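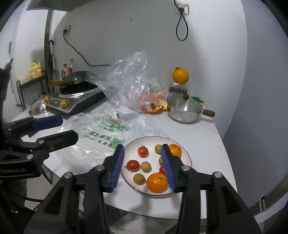 Plestano, 2019-09-01

Fruit, peels and pot lids have eaten my counter. Where does it all go?

posted by lidsandpips

Hi all, long-time reader, first time asking anything in Kitchen & Laundry. We moved into a little rental in August and I love it, but the kitchen is one white counter with the stove on it and that's your lot. No island, no second bench round the corner.

The fruit plate is my main worry. I like having it out (tangerines, cherry tomatoes, those little yellow-brown ones you peel with your thumbnail) because if it goes in the fridge we forget it and it dies in there. But it lives on the only bit of counter I can chop on, and then the plastic bag from the fruit shop ends up beside it as a peel bag, and the bag never stands up. It flops over and the orange peel wanders out the side. By teatime I'm chopping onions on a strip 40 cm wide.

Then there's the lids. The wok has one, the pots have theirs, and none of them has a home, so they lie about on the counter wherever I last put them down. Same with the grater. I do have a dark wire rack at the back corner by the wall, but it's got the cleaning bottle in it. My umbrella hangs off the pole next to it, which I'm quite fond of as a system, so please don't take that away from me!

The walls are plain white and pretty much bare apart from the sockets and cords. The lease says no drilling. I'd rather not spend more than $33 all up. What would you sort out first?

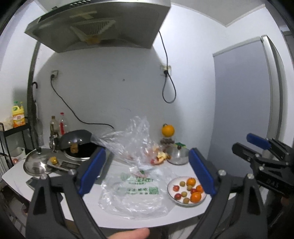
What people said

marmaladehours

Lids first, definitely. I'm in a place that size and they were the thing that drove me round the bend. They're big and round, and you can't stack anything on a lid with a knob on it.

I got a Zodwood lid stand, the plain wire one, for $12 at the discount place near the bus loop. It's meant to sit on the counter, but I keep mine in the cupboard on its side with the lids slotted in like records. If yours won't fit in a cupboard, stand it at the back by the wall, well away from the burner, and you've still got most of your counter back. Just check the wok lid before you buy - mine is wider than the slots and has to lean at the end.

For the peels, swap the bag for something with sides. I use an old ice cream pail with its own lid. It goes beside the plate while we're eating and then straight out to the green bin after supper. We used to leave it overnight and the fruit flies moved in, so now I'm strict about it. Keep the plastic bag folded in a drawer for the next shop.

Oh, and move that cleaning bottle! Under the sink if you've got the room. Then the rack is free for your sauce bottles and they aren't sitting behind the stove getting greasy. I did mine on a Sunday sort of mood, with the radio on, and it took 8 minutes.

venon_st_flat

get a hanging basket for the fruit

marmaladehours

They can't drill, it's in the post.

tinyrangehood

You could hang one from the pole though, if it's solid. I've got a Salazar two-tier basket on an S-hook and it's fine with oranges. Give the pole a good wiggle first. I wouldn't put cherry tomatoes up there, mine fell through the mesh and I found one behind the stove weeks later.

Otherwise I'd go for a smaller plate, or a bowl. A flat plate takes up so much counter for what's on it. A deep bowl will hold the same fruit and you get a chopping board's worth of space back. Put the soft stuff on top so the tangerines don't squash it.

lidsandpips

Thank you! Pail and lid stand are on the list, and the cleaning bottle is going under the sink tonight. Will measure the wok lid. The pole is a bit wobbly so I think the umbrella can keep it.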